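Subject: Re: [members] Table for the reading room (was: tea stains, again)
Date: 4 January 2024
12 replies | 3 likes | Share

Dear list,

I was going to let this thread die over the holidays like a decent person, but then I opened my mail and there it was, still breathing. Quoting the part I mean to argue with:

> Can we please stop treating the map table like a museum piece?
> It is a table. People put things on it. The Clellmont survey
> sheets have lived through two floods and a goat, they will live
> through a mug. If we spent half the energy on the index that we
> spend on coasters, the index would be done by now. Also a dark
> top hides everything and we should get one of those.

Taking these in order. The sheets lived through two floods because somebody carried them upstairs both times. The goat got sheet 14, as anyone who has tried to find the lower mill on it will know. So their record is one win, one draw and one goat.

On the dark top I feel more strongly. Hiding everything is what I don't want from a table we lay old paper on. The 1814 survey was drawn in brown ink on paper that has been going brown ever since, and on dark wood you can't see where the margin stops and the furniture starts. I have lost a corner that way. It was a small corner, with half a compass rose on it, and I still think about it. A white top shows you the crumb before the crumb gets under the sheet.

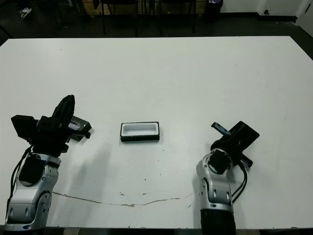
A big white tabletop, with a small tray on it.

I would put up with the glare for a surface that size. We could lay out the three river sheets edge to edge and settle whether the boundary ditch at Murín bends twice or whether the surveyor was just jogged in the elbow. At present we do this on the floor, and my knees have asked me to raise it.

Money. The Vendex catalog has a plain white top for $233, legs extra, which seems a funny way to sell a table. The Sostum one is $124 and comes with legs, but the description says "suitable for crafts," and I have seen what people do to a table when they've been told that. We have up to $200 from the December book sale, depending on whether the box of gardening magazines counts as sold or as abandoned in the hallway by someone who paid for it. So it's Sostum, or it's Vendex with no legs and a whip-round, or we go on kneeling.

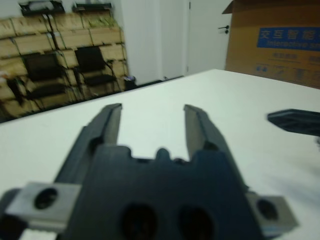

Clellmont Local History Society :: Maps and Plans Group

As to the index, the gentle suggestion that it would be finished if not for coasters is unfair to coasters. The index is stuck at the letter H and has been since the spring, for the plain reason that half of us file Upper Hatch Lane under U and the other half under H, and a small breakaway party files it under L. I have been through the cards. There are fields in there listed three times, with three different acreages, and one of them is a pond.

My proposal, which I have made before and will make again from my deathbed if required:

Places go under the main word. Upper Hatch Lane is Hatch Lane, Upper. If you can't tell which is the main word, write the name on a slip and leave it in the shoebox. Please don't make a card "for now." All the bad cards were made for now.

Fields go under the parish first, then the name as it's spelled on the sheet, even when the spelling is silly. I know it should be Barley Close. The man wrote Barely Close. We are indexing the man.

Pencil only. I will not be discussing the green felt-tip.

I also want to take up the idea, from further down the thread, that we sell the old oak table to pay for the new one. I'm against. It wobbles, it's too small and it has a burn on it the shape of Florida, but it would do nicely by the door for the sign-in book and the drinks. That would give us a wet table and a dry table. I'd have thought this was the answer to the entire argument, but I've been on this list a long time. 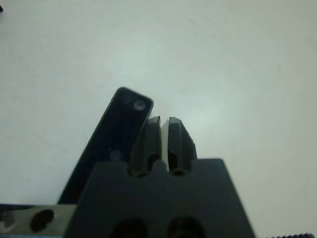
WHAT I NEED BACK FROM PEOPLE

1. Sostum or Vendex. One word will do. I'd be grateful for one word.

2. Whether you have sheet 9. It isn't in the drawer. It isn't in the other drawer. If it went home with you for a quick look, it can come back the same way, flat, and no questions will be asked except by me.

3. Any slips for the shoebox, A to H. Leave I onward alone for the moment.

4. If you own a green felt-tip, I'd like it to stay at your house.

Yours from the floor,
the map drawer

Reply | Reply all | 41 views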